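About Zimlow

Zimlow looks after servers and the drives inside them. We work out of an old mill building in Closton, put up in 1894, with thick floors that don't mind a heavy rack and windows that rattle all winter. We moved in with one workbench and a kettle, and there are 8 of us now!

Most of our days go to drive caddies, circuit boards and the slots they slide into. We love this stuff. A caddy is such a small thing, but a bent latch or a tired connector can keep a whole shelf of storage out of service, so we learn each model properly — how the latch swings, where the connector sits, how far a board should go in before you stop pushing.

Last year 722 caddies came across our benches, and the spares room (the Hegazy room, after the hardware store that used to be there) holds 2000 parts in labeled drawers. If you have an older chassis and can't find a latch for it, ask us. We probably have one, and we'll be delighted you asked.

We also run Binano, our open bench evening every April. Bring a dead server, a box of mystery boards or just your questions, and stay as long as you like — the lights are on until 9 p.m. and there's always soup. 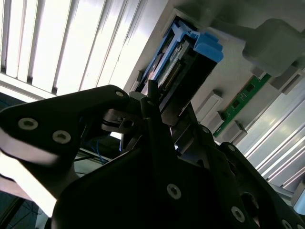 New customers can start with a single drive tray or a full rack, whichever is bothering you most. Drop-off is at the side door on the yard, and you're welcome to come up and see the benches while you're here.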